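Teaching an arm one try at a time: a morning with Yurani Mosquera

I got to Susteck a little after nine in the morning, and Yurani Mosquera was already halfway through her second coffee and a long argument with a spreadsheet. She runs the collection side of a project called Quintero, and her job is to come up with the examples that a robot arm learns from. I'd asked her for an hour. She gave me most of the day, which was lovely of her (and hard on my parking meter).

We talked next to the work cell, so I kept losing my place in my notes and just watching.
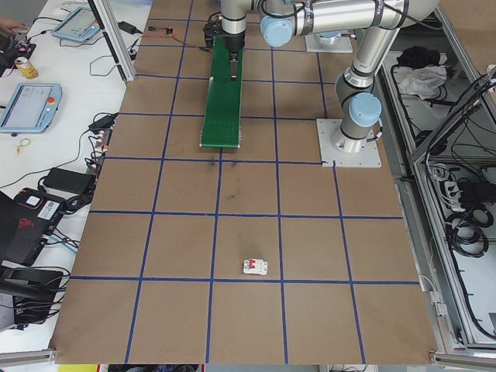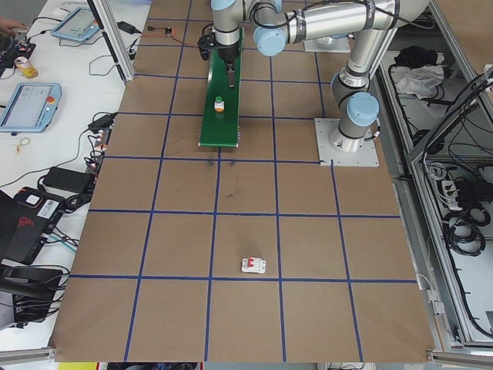
The blue tape and the little breaker

My first question was about the tape, naturally. I figured the robot used it to find its way. Yurani laughed at that.

"It's for us," she said. "I need to be able to tell somebody, put the breaker in that square, and have them put it in that square. Otherwise everybody puts it where their hand wants to go, which is the same spot every time, and then you've taught the arm one spot."

The breaker is a small white circuit breaker with red on top, and on the brown surface it looks like something that fell out of a pocket. It was lying on its side, and I asked if that was on purpose. "Sure. Parts land on their sides all the time in a real shop. If I only ever stand it up nicely, I get a model that's great at my table and nowhere else."

Then there's the green conveyor piece, long and bright and pretty awkward to handle. Yurani says long parts are her favorites, because you grab one end and the other end has its own opinion. A person corrects for that without thinking. The arm has to see it done, over and over, with the piece starting from different places.

So how many is enough?

I'd been saving this one. The current set has 194 recorded tries in it. The target is 900, and she'd like to be there by February.

"People hear 900 and think it's a grind, and yeah, some afternoons it is," she said. "But I'd take 194 that are really different from each other over a giant pile that's all the same move. We threw out a whole batch once. Beautiful stuff, super smooth. All identical!"

She works with Fidelina Chávez, who came over from a packaging plant in Anddale and does most of the labeling. I caught her at lunch and asked what she looks for. "Hesitation," she said. "If whoever is guiding the arm stops to think, the pause goes into the recording. The model doesn't know you were thinking. It just learns to stop there."

They keep some of those anyway - tagged, in their own folder - and also the tries that go wrong and get rescued. Fidelina fought for that folder. Each try gets 3 labels from her: how it started, how it ended, and whether she'd want to see it again. I love that last one.

What they argue about

Mostly clutter. Yurani likes a board with very little on it while the basics are going in. Fidelina wants a mess much sooner, since the plant she came from was never tidy a day in its life. For now they've settled on 2 rounds, a plain one first and then one with extra parts scattered over the squares, and they'll compare.

"She'll probably be right," Yurani told me, once Fidelina was out of earshot. "Don't print that." (She said later I could.)

I asked where it all goes next. A partner site in Jultport wants to try the trained model on its own bench, with its own lighting and its own parts, and Yurani is both excited and a bit sick about it. Her table is the only one the model has ever known. She's been moving things around more than usual to get ready, and she's asked Jultport to send over a box of whatever they've got lying in their drawers.

The box hadn't come yet when I left. She'd checked the front desk for it twice.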